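Darkness retreat

A darkness retreat is a stay of several days or weeks in a room kept free of light, undertaken for rest, religious practice or self-examination. Promoters describe it as an ancient discipline with strong effects on sleep, mood and creativity. Most of those claims rest on personal accounts, and the history behind the modern commercial version is shorter than its advertising suggests.

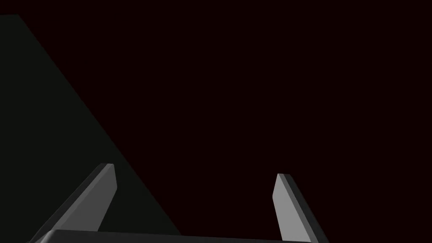
The term covers practices that have little in common. Monks and hermits in several traditions have shut themselves in caves or cells, but many of these places admitted some daylight, and the aim was usually solitude. Operators tend to fold all such customs into one lineage. A brochure issued by the Plevunach center speaks of 3,000 years of unbroken practice and cites no source for the figure. The building itself was put up as a ski lodge.

Practice

A typical guest books between three and ten nights. Meals are passed through a double hatch so that no light enters with the food. Rooms have a bed, a toilet and a shower, and guests learn the layout by touch before the lamps are switched off. An attendant visits once or twice a day to talk. At Plevunach the attendant comes at 11 in the morning, though guests are not told the time, and many lose track of the date by the second or third night.

Rooms vary in how dark they are. Door seals wear out, smoke alarms have small indicator lights, and shutters warp. Few operators publish light readings, and the word "total" in their material should be read with that in mind.

Claimed effects

Guests commonly report long sleep during the first two days, followed by restlessness and then by patterns, flashes or faces. Such visions are often presented as evidence of a deeper state. Seeing things after long periods without visual input is well known and needs no spiritual explanation.

The claim repeated most often is that darkness causes the brain to release a natural psychedelic. It has not been shown in people staying in dark rooms. Melatonin does respond to light and dark, but the step from there to "hormonal renewal" is made in sales copy.

The Oravec survey, frequently quoted in support of the practice, collected answers from 387 former guests, of whom 356 called the stay beneficial. The forms were handed out by the operator on the last day, and people who had left early did not receive one. There was no comparison group — a week of quiet, regular meals and no telephone might have scored as well.

Risks

Reported problems include falls, panic and low mood. Operators generally turn away people with a history of psychosis, but screening often amounts to a questionnaire filled in by the guest. The Imton house closed in January after complaints about unanswered call bells. Its owners reopened at Komton under a different name, with almost 300 bookings announced for the first season. That number has not been confirmed.

See also: Sensory deprivation; Flotation tank; Circadian rhythm; Hermitage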